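Grippers for bedroom tasks: two hand-held or one with spare parts?

csobczak
I am planning equipment for a small project, where people collect demonstrations of making a bed and folding towels. The budget is 2205 for everything, shipping included. I hesitate between two Zotier hand-held grippers, or one Zotier and a set of replacement fingers.
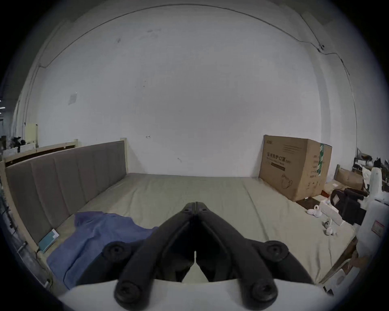 Last changed by csobczak in May, 1 edit

The towel is the difficult item for us. The fingers are thick and rounded at the outside, and I am afraid that thin fabric will need a different shape.

H_Pryor
Buy two. With one gripper your whole project stops when a screw comes loose. We kept 500 aside for spares and spent 40.

periklis_k
I don't agree with Hamish. Two hands means two people to train, or one person who holds both, and then your storage also doubles. Did you put disks in the budget? We forgot them.

csobczak
No disks — thank you, I add them now.

Leonie G
Pular rents the same type for 30 per day. For a towel and a sheet I would rent first, and decide on the fingers after one week.

H_Pryor
Renting is fine for a week. For three months you pay more than the price of the thing.

csobczak
We have six weeks, so Leonie's way is possible for the first one. I will ask Pular if they lend softer fingers also, and write the answer in this thread.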